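Cable tidy evening comes back to Clandcombe hall

If you walked past the hall on Saturday and wondered why there were people coming out with carrier bags full of old leads, that was us! The Clandcombe cable tidy evening is back after a gap of far too long, and I'm pleased to say it was packed.

For anyone new to it, the idea is very simple. You bring the tangle from behind your telly or under your desk, you tip it out on a table, and you go home with less of it. Darius Koppel ran the sorting side again and had put out boxes for phone chargers, printer leads, aerial cables and the great mystery pile (mine went nearly all in the mystery pile). By the end of the night we had 496 leads in the boxes, which beats the last one by 51, and Darius made me check the sum twice.
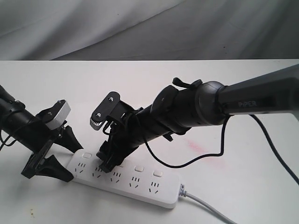
Power strips were the thing most people wanted to ask about, and Valdis Kuusk was kept busy from the minute the doors opened until we were stacking the chairs. He used to do the wiring for the Gelstead workshops and he has strong feelings about extension leads. I learned more than I expected to. A strip laid out flat on a plain white tabletop looks like such a harmless thing, and then you think of the one at home, wedged behind the sofa with fluff in it and another one plugged into the end. Valdis says don't do that, ever, and don't run a fan heater off one either. I went home and moved mine that same night - it took ages and I found two pens and a Christmas card.

The leads people didn't want are going off to Laur for recycling, apart from a bag of good ones which Billurar has offered to test and pass on. Entry was by donation and we took 56 pounds, all of it going towards the new hall lighting. The lighting fund stands a good way short of the 2000 pounds we need, but every bit helps and the cake did very well too.

We'd like to do another one in July if the hall is free. Same sort of thing, doors at seven, bring your own bag. Darius is asking for more shoeboxes, with lids if you've got them, and you can leave them in the porch any morning. Please don't leave old tellies. Somebody did last time and it's still in the cupboard.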